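Why Do We Have Capital Letters?

Someone, a very long time ago, looked at a perfectly good alphabet and decided it needed to be learned twice. If you have ever lost a mark for writing your own name with a small letter at the front, you may like to know how it happened.

The big letters came first. In ancient Rome, more than 2000 years ago, people carved words into stone with a hammer and chisel. Try carving a curly "g" into a rock and you will soon see why the Romans liked straight lines. Their letters were all what we now call capitals. Quite often they didn't put gaps between the words either, SOREADINGLOOKEDLIKETHIS and was probably slow going.

Then people wrote more and more with pens. A pen likes to keep moving, and a person copying out a whole book by hand likes to get to dinner. Bit by bit the letters became rounder, smaller and quicker to write. Some grew tails that hung below the line, like "p" and "y". Others grew tall backs, like "b" and "d", which have been getting mixed up with each other ever since.

You would think the old letters would have been thrown out at that point. Instead, writers kept them for the important bits, such as the start of a page, and we have been stuck with both sets from then on. Signs and decorations still use whichever set they fancy, sometimes both.
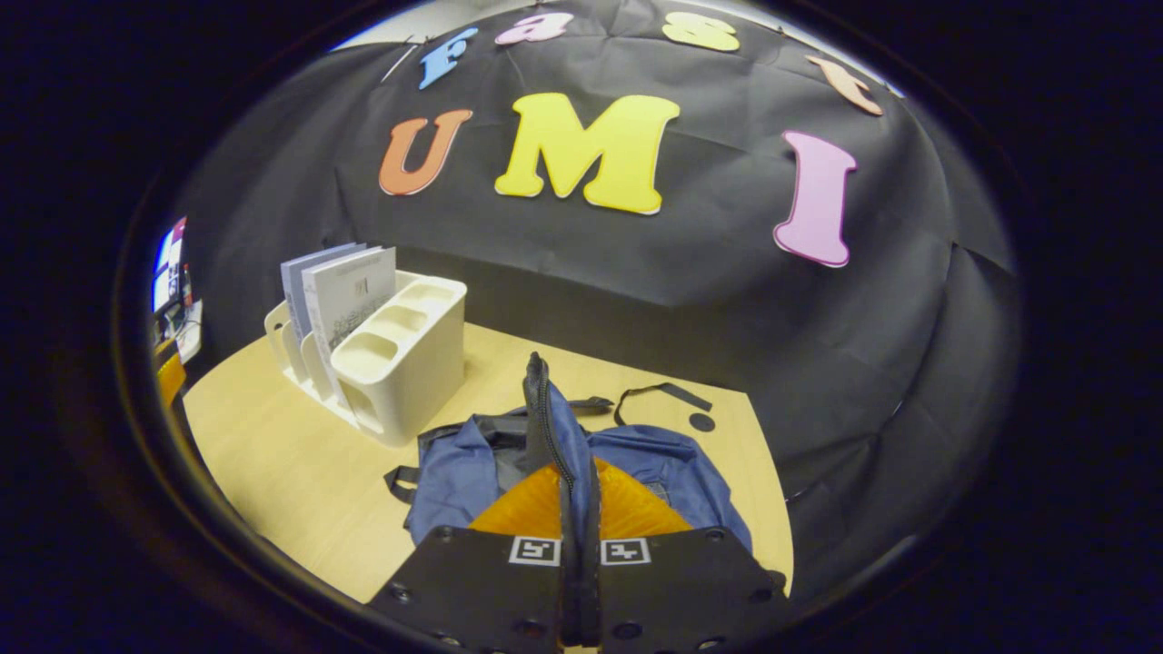 A capital F with small letters after it, and capitals all the way along the row below.

The names "upper case" and "lower case" come from printing. Printers used to build each page out of little metal letters, one at a time, and keep the spares in wooden trays called cases. The capitals often went in the case on top and the small letters in the one underneath. It is the sort of name you get when the people doing the naming are busy.

Imagine setting the word "cheese" this way. You need three copies of the letter "e", every one of them is backwards so that it prints the right way round, and your fingers are covered in ink. Now do the rest of the book.

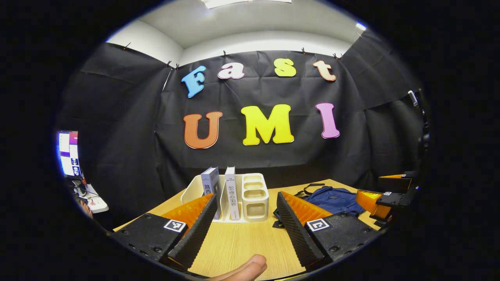 Not every language puts up with this. Arabic and Hebrew have no capitals at all, and their readers get along fine. German goes the other way and gives a capital to every noun, so even a sausage gets treated like royalty. English used to scatter capitals about much more freely than it does now. If you find a book from the 1700s, you'll see them popping up on all sorts of ordinary words.

Something to try: write your favourite sentence in nothing but capitals with no spaces, the Roman way, and hand it to a grown-up. Time how long they take to read it. Then ask them to do it again in their best handwriting, and check their b's and d's.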